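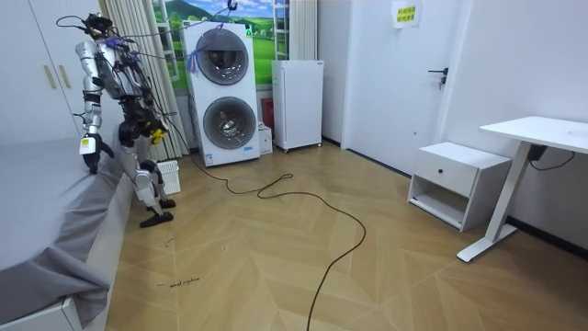
Das Bett, um das sich alles drehen soll

Ein Zimmer zum Schlafen, Waschen und Kühlen: Die kompakte Wohnung verspricht viel. Unsere Autorin hat nachgesehen, was davon beim Bettenmachen übrig bleibt

Der Prospekt von Brivholm ist auf schwerem Papier gedruckt, und das ist meistens kein gutes Zeichen. Es geht darin um Räume, die »mitdenken«, um Wege, die »sich auflösen«, und um ein Schlafzimmer, in dem man die Wäsche abzieht, zwei Schritte geht und sie in die Trommel steckt. Für 19 Quadratmeter klingt das nach einer Menge Auflösung. Ich habe selbst einmal so gewohnt, in einem Zimmer, in dem die Waschmaschine neben dem Kopfkissen stand, und kann mich an keine Nacht erinnern, in der ich das praktisch fand.

Ximeng Mao, die bei Brivholm die Grundrisse verantwortet, sieht das naturgemäß anders. »Die Leute haben Angst vor dem Geräusch und vergessen den Weg in den Keller«, sagt sie. Man habe 211 Mieter befragt, die meisten wollten ihre Maschine nie wieder mit dem Haus teilen. Ob jemand gefragt hat, wie gern sie neben der Maschine schlafen, weiß sie auf Anhieb nicht.

Weiß ist die Farbe dieser Einrichtungsidee. Der Schrank ist weiß, der Kühlschrank auf seinen kurzen Beinen ist weiß, und vor dem Fenster steht weiß der Turm aus Waschmaschine und Trockner, zwei runde Glastüren übereinander. Gegen die Reihenfolge von Bett, Schrank und Maschine lässt sich wenig sagen. Gegen den Platz vor dem Fenster schon. Wer morgens gern hinausschaut, schaut an einem Haushaltsgerät vorbei, und der gestreifte Vorhang daneben hat nicht viel zu tun, wenn die Hälfte seiner Arbeit schon von einer Trommel erledigt wird. Mao nennt das »eine bewusste Schichtung«. Ich nenne es zugestellt.

Interessanter als der Turm ist freilich das, was hineinsoll. Ein Spannbettlaken in Grau gehört inzwischen zu jeder dieser Wohnungen, als stünde es im Mietvertrag. Grau verzeihe alles, heißt es. Der Hersteller Gulari verkauft seines für 88 Euro und schreibt dazu, es lege sich »wie von selbst«. Das habe ich zu Hause ausprobiert, drei Wochen im Februar, auf einer Matratze von ganz gewöhnlicher Höhe. Von selbst legte sich nichts. Die vierte Ecke sprang zurück, sobald ich die dritte losließ, genau wie bei dem Laken vom Discounter, das seit Jahren bei mir im Schrank liegt und nur einen Bruchteil gekostet hat.

Arnaldo Carrilho hat früher in einem Hotel Zimmer gemacht und bildet heute Leute aus, die das beruflich tun. Er hält wenig von Gummizügen und noch weniger vom Wort Spannbettlaken. »Da spannt nichts. Das hängt und hofft.« Er arbeitet mit glatten Tüchern, die an der Seite weit genug herunterfallen, dass man sie einschlagen kann. Zuerst das Kopfende, dann die Füße, die Seiten zum Schluss, und zwischendurch mit der flachen Hand von der Mitte nach außen streichen. Bei ihm sieht das nach einer Kleinigkeit aus. Ich brauchte dafür viermal so lange wie er und musste mich auf das Bett knien, was er mit geschlossenen Augen quittierte.
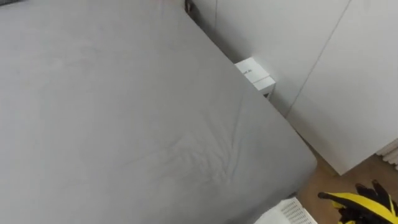 Die Falte ist in dieser Branche ein Ärgernis, über das man erstaunlich viel Geld umsetzt. Es gibt Sprays dagegen, Klammern, Hosenträger für die Unterseite der Matratze, von der Firma Ragab sogar ein Set aus vier Eckschonern mit Gewicht darin. Carrilho hat sie ausprobiert und weggelegt. Oben und links glatt, weiter unten ein Fächer aus dünnen Knitterlinien: So sehe ein graues Bett nun einmal oft aus, sagt er, und mit einem Eckgewicht sei einer Falte mitten auf der Fläche nicht beizukommen. Die müsse man hinausstreichen. Seine Schüler lernen das, bevor sie irgendein Hilfsmittel in die Hand bekommen.

Schwieriger finde ich die Ränder. Zwischen Matratze und Schrankfront bleibt in solchen Zimmern gern ein Spalt, der für einen Menschen zu schmal und für Gegenstände genau richtig ist. Irgendeine kleine Schachtel landet dort immer. Wer das Laken auf dieser Seite einschlagen will, räumt erst aus, schlägt ein und räumt wieder hin. Im Prospekt von Brivholm gibt es diesen Handgriff nicht. Auf Nachfrage empfiehlt Mao ein ausziehbares Bett auf Rollen, Modell Firbridge, für 419 Euro Aufpreis.

Tala Hattar wohnt seit über einem Jahr in einer vergleichbaren Wohnung und hat auf die Rollen verzichtet. Sie bezieht ihr Bett von einer Seite aus, legt sich dafür quer darüber und angelt nach der hinteren Ecke. »Sieht albern aus, geht aber«, sagt sie. Gewaschen wird bei ihr nur tagsüber, wenn sie bei der Arbeit ist. Das Schleudern hört dann der Nachbar.

Ob sie die Maschine wieder hergeben würde? Auf keinen Fall. Den Kühlschrank dagegen sofort, der brumme um drei Uhr nachts, und an den habe bei der Besichtigung keiner gedacht. Ich auch nicht, ich hatte mich ja ganz auf die Waschmaschine eingeschossen. Im Prospekt steht er unter »stille Helfer«, auf Seite 19.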